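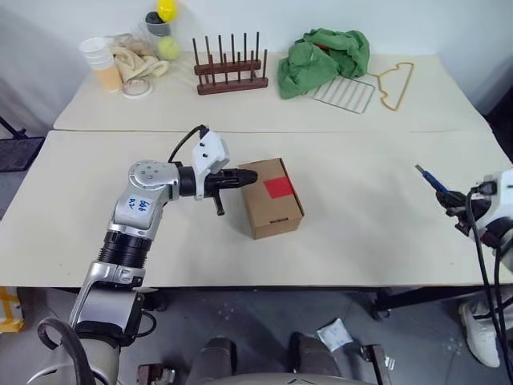 De : Mireille Marchal
À : liste teleop-bimanuel
Objet : Re: ouverture de carton à deux bras, vos consignes aux opérateurs ?
Date : 12 août 2026

Bonjour la liste,

Je réponds avec du retard, j'étais à Narnier tout le début du mois et là-bas le réseau, comment dire, il faut l'aimer. Je reprends le message de Kassab dans l'ordre, en coupant un peu.

> Nous démarrons une campagne d'ouverture de cartons en téléopération,
> deux bras, un outil dans la pince droite, la gauche libre pour tenir
> ou soulever. Première question : laissez-vous l'opérateur choisir
> sa stratégie, ou imposez-vous un ordre des gestes ?

Alors nous on a fait les deux, et pas dans le bon ordre ! Au départ, liberté totale. On se disait que la variété ferait du bien à la politique apprise. Résultat, sur les 700 premières démonstrations, une personne tenait le carton par le côté et glissait l'outil dans la fente du rabat, une autre attaquait par le dessus, une troisième poussait le carton contre les objets du fond de table pour le bloquer (malin, mais le robot a surtout retenu qu'il fallait pousser les choses vers le fond). À l'entraînement ça donnait un bras gauche qui hésitait, partait vers le carton, revenait, repartait. On aurait dit quelqu'un qui cherche ses clés.

Maintenant on impose l'ordre et on laisse libre la manière. La pince gauche vient d'abord se poser au-dessus du carton, le bras droit attend à l'écart avec l'outil en biais, et il ne s'approche que lorsque la gauche est en place. Après, pour l'angle, la vitesse, l'endroit exact où on appuie, chacun se débrouille. J'insiste beaucoup sur l'attente du bras droit — les débutants ont tendance à faire avancer les deux en même temps parce qu'ils ont deux mains et que c'est naturel, et on se retrouve avec les poignets qui se gênent au-dessus du couvercle.

> Deuxième question, le décor. Table vide ou table encombrée ?
> Oretti me dit table vide pour commencer, je ne suis pas convaincu.

Moi non plus, désolée Oretti ! Chez nous, la table a une bande arrière où on aligne du bazar : des gobelets, un rouleau de ruban adhésif, une balle de tennis, des tissus en boule, un casier en bois à barreaux, une grille métallique, un cintre... Tout ça ne sert à rien pour la tâche. On garde l'avant dégagé pour le carton et on change l'arrière entre deux séries. Les tissus sont très bien pour ça, il suffit de les reprendre et de les relâcher, ils ne retombent jamais pareil.

Par contre une chose à surveiller, c'est la hauteur de ce que vous posez derrière. On avait mis au début un grand bidon, et l'opératrice relevait le coude gauche pour l'éviter à chaque passage. La politique a très bien appris le coude levé. On a retiré le bidon, le coude est resté. Voilà.

> Troisième point : le carton. Faut-il le remettre toujours au même
> endroit ? Nous avons tracé des repères au sol de la table, les
> opérateurs trouvent cela rassurant.

Les repères rassurent tout le monde sauf le robot. On en avait aussi, je les ai enlevés en janvier et il y a eu des protestations. Ce que je fais à la place : je donne une zone, plus ou moins le centre de la table, et je demande que le carton soit tourné un petit peu, jamais bien parallèle au bord. Un carton légèrement de travers, ça oblige la personne à orienter vraiment la pince au lieu de rejouer le même geste de mémoire. Si vous avez un carton avec une marque de couleur bien franche d'un côté du couvercle, variez aussi le côté où elle tombe. Nous on a trop souvent gardé le rouge à droite et j'ai passé deux jours à comprendre pourquoi tout se dégradait dès qu'on tournait la boîte d'un demi-tour.

> Enfin, la prise en main. Combien de temps avant qu'un opérateur
> débutant produise des démonstrations utilisables ?

Ça dépend tellement des gens que j'ai du mal à répondre. Ce qui aide chez nous, c'est de commencer sans outil. On fait fermer et ouvrir la pince dans le vide, puis effleurer le couvercle, puis décaler le carton de quelques centimètres, et seulement ensuite on met l'outil dans la pince droite. Avec l'outil, toute la perception change : les gens visent avec les doigts de la pince et oublient que la pointe est plus loin. Je leur fais toucher le bord de la table avec la pointe, doucement, à plusieurs endroits, jusqu'à ce qu'ils arrêtent de taper dedans. Quand ça ne fait plus de bruit, on passe au carton.

Et les 6 premières démos de chaque nouvelle personne, je les jette sans les regarder. C'est arbitraire, je sais, mais ça détend l'atmosphère. On le leur dit à l'avance, du coup ils osent.

Pour le tri ensuite, on est à 2,938 épisodes enregistrés (pardon pour la virgule, c'est le script de Futeck qui compte à l'anglaise et je recopie) et j'en garde nettement moins pour l'entraînement. Je vire :

les épisodes où l'outil glisse dans la pince et où la personne continue quand même,
ceux où le bras gauche s'arrête longtemps parce que l'opérateur réfléchit (des pauses, ça s'apprend très bien, hélas),
ceux où on ouvre le carton en force en écrasant le couvercle.

En revanche je garde les ratés rattrapés proprement. Une pointe qui passe à côté de la fente, qui recule et qui revient, c'est de l'or. On en manquait et j'ai demandé à deux collègues d'en faire exprès, mais les faux ratés se voient tout de suite, le geste est trop poli. Il vaut mieux attendre les vrais, en fin d'après-midi il y en a plein.

Ah, et les câbles ! Kassab tu n'en parles pas mais tu vas y venir. Vérifie le mou de ceux du bras droit avec le poignet tourné à fond dans les deux sens, avant de lancer la série et pas au milieu. S'ils sont trop courts, l'opérateur le sent au retour de mouvement et compense sans s'en rendre compte, s'ils sont trop longs ils viennent se balader sur la table. Chez nous ils passent par-dessus le bord et descendent vers le bas à droite, ça fait des grandes boucles pas très élégantes mais je n'y touche plus.

Pour le retour d'effort, je n'ai pas d'avis arrêté. On travaille sans, tout à l'œil. Sur le carton ça passe parce qu'on voit le couvercle bouger. Sur des choses plus raides je me méfierais. Si quelqu'un sur la liste a fait la même tâche avec et sans, je veux bien lire, même des notes en vrac, même négatives.

Dernière chose, pour Oretti qui demandait en privé si on pouvait s'en sortir en guidant les bras à la main au lieu de téléopérer. On a essayé une semaine. Avec un seul bras c'est agréable, on sent tout de suite ce qu'on fait. Avec deux, il faut être deux, et deux personnes qui guident chacune un bras au-dessus du même carton passent leur temps à se dire pardon. En plus on avait nos mains dans toutes les vues caméra. Je m'en sers encore pour montrer une posture de départ, pour le reste je suis revenue aux manettes.

Kassab, tu visais 1,000 démos je crois ? Si tu peux, arrête-toi bien avant, entraîne une première version même moche, et regarde où elle se plante. On a continué à enregistrer des semaines avec le carton toujours du même côté parce qu'on voulait finir le lot d'abord, et il a fallu refaire une bonne part.

Je peux partager la feuille de consignes qu'on donne aux nouveaux, elle tient sur une page recto et elle est couverte de ratures. Dites-moi si ça intéresse quelqu'un d'autre que Kassab, je la mettrai au propre (enfin, un peu).

Bonne fin d'été à tous,

Mireille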